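Manipulation group: wrist view and side view compared on thin-walled cups

The Skultstead bench has finished the first part of the Gethin study, which asks how much a grasping policy gains from a second, fixed viewpoint when the object is light and easily crushed. Paper cups were chosen as the test object. They deform under small loads, they tip easily, and the rim is thin enough that a finger placed slightly off line will push the cup along the table.

The training set holds 1148 teleoperated demonstrations, all recorded on the same wooden tabletop. Printed and plain dark cups were both used, so that the policy could not rely on one color pattern. Start positions were drawn at random within reach of the arm, and the background was left as it normally is in the workshop.

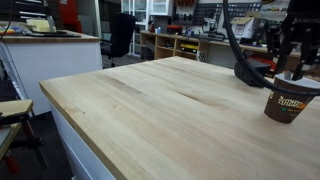
Gripper fingers reaching into a printed paper cup, side view.

Two policies were trained from the same demonstrations. The first received the wrist image only. The second received the wrist image and the side image, encoded separately and joined before the action head. Network size, training steps and control rate were held constant. Each policy was then run for 230 trials, with a trial scored as a success if the cup was lifted clear of the table and set down upright.

The wrist-only policy succeeded in 162 trials. The two-view policy succeeded in 188. Most of the difference came from the last part of the descent, where the wrist-only policy tended to close early and catch the rim with one finger. From directly above, the rim gives a strong outline but little information on height.

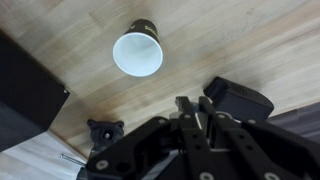 Wrist camera view of a dark-walled cup, with the gripper fingers in the foreground.

Lateral alignment was similar for both policies – the wrist view appears to be enough for that part of the task. Failures with dark cups were slightly more frequent in both conditions, and the sample is too small to say more.

The Flundham bench will repeat the trials in July with the side camera moved between sessions, to check whether the gain depends on a fixed camera pose. The trial logs and the scoring sheet are in the Grirnton share under the study name.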